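Brillix, taller de reacondicionamiento de servidores
Acta de la reunión extraordinaria de la célula 2
Octubre, sala pequeña de la planta baja, 16:10

Asisten: Xóchitl Sandoval (jefa de taller, preside), Édgar Benavides (programación de la célula), Dulce Galindo (calidad), Iason Christodoulou (integración, por parte de Hadar, conectado por vídeo y a ratos por fe).
Toma nota: Wenceslao Navarrete, que perdió el sorteo.

1. Acta anterior

Se aprueba sin leerla, según la costumbre. Dulce pide que conste que ella sí la leyó y que su apellido aparecía dos veces como «Galindro».

2. El incidente del zócalo

Édgar expone los hechos. En el turno de tarde, durante la colocación de procesadores del lote Cervantes, la pinza soltó un procesador antes de tiempo. La pieza cayó de canto sobre el campo de contactos y dobló varios pines. La célula dio la operación por buena, anotó «insertado» en el registro y pidió la placa siguiente con total tranquilidad. El fallo se detectó en el banco de arranque, cuando el equipo no arrancó.

Xóchitl pregunta cómo puede la célula dar por insertado un procesador que está de lado. Édgar explica que el programa comprueba que la pinza se ha abierto y que el brazo ha llegado a la cota prevista. Ambas cosas eran ciertas. Dónde estuviera el procesador no se le preguntaba a nadie.

Se repasa el punto crítico de la secuencia, con la placa de carga del zócalo abierta y el procesador todavía en la pinza.
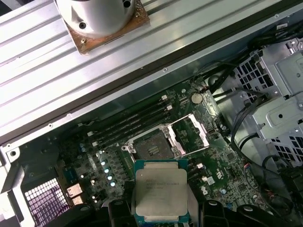
Punto 2. Aproximación al zócalo, procesador sujeto por la pinza.

Dulce señala que en esa posición el procesador va en vertical y que el giro hasta dejarlo plano se hace ya muy cerca de los contactos. A su juicio es el peor sitio posible para descubrir que la fuerza de agarre es insuficiente. Iason coincide, se le congela la imagen con gesto de coincidir y vuelve cuatro minutos después.

3. Causa

El registro de la célula recoge 355 inserciones desde el último cambio de dedos. El procedimiento manda revisar las puntas cada 125. Preguntado por las dos revisiones que faltan, Édgar muestra el calendario de mantenimiento, donde ambas figuran como hechas. Las marcó el propio sistema al vencer el plazo, función que se activó en primavera para «reducir avisos pendientes». Los avisos, en efecto, se redujeron.

Las puntas desmontadas están gastadas por el lado interior. Iason cree que el desgaste explica el deslizamiento, pero no descarta el umbral de fuerza, que se bajó para no marcar los disipadores. Dulce quiere saber quién lo bajó. Sigue un silencio que se transcribe íntegro.

Wenceslao deja el bolígrafo un momento y reconoce que fue él, a petición de un cliente que se quejaba de arañazos. Se agradece la franqueza y se le devuelve el bolígrafo.

4. Seguridad

Asunto aparte, y más serio. Tras el fallo, un operario abrió la puerta para recuperar el procesador y el brazo se desplazó unos centímetros hacia la posición de espera. No hubo lesiones. El enclavamiento de la puerta, modelo Kornach, funcionó bien; el que no funcionó fue el puente que alguien había dejado puesto en el armario después de las pruebas de verano.

Xóchitl dice que en este punto no admite bromas y no se hacen. La célula queda parada hasta que se retire el puente, se ensaye la parada con la puerta abierta y firmen la prueba dos personas distintas. Édgar pregunta si pueden ser él y él en otro turno. No pueden.

5. Lote Cervantes

Hay 511 equipos pasados por la célula. Dulce propone inspeccionar todos los zócalos del lote con lupa; Édgar propone una muestra. Se inspeccionan todos. Mientras tanto, las inserciones se harán a mano, a lo que el banco manual ha respondido que ya lo venía diciendo.

6. Acuerdos

Retirar el puente y repetir el ensayo de seguridad. Benavides, con Sandoval como segunda firma.
Desactivar el cierre automático de revisiones. Benavides.
Cambiar las puntas y restituir el umbral de fuerza original. Christodoulou, en visita presencial.
Añadir una comprobación por cámara antes de registrar «insertado», y adelantar el giro a una zona alejada del zócalo. Christodoulou y Benavides.
Inspeccionar el lote. Galindo.
Contestar al cliente de los arañazos. Navarrete.

7. Ruegos y preguntas

Iason pregunta si se puede seguir anunciando la célula en la web como «2000 inserciones sin supervisión». Se acuerda retirar la frase hoy mismo.

Dulce ruega que se arregle la calefacción de la sala. Consta por tercera acta consecutiva.

Se levanta la sesión a las 17:25.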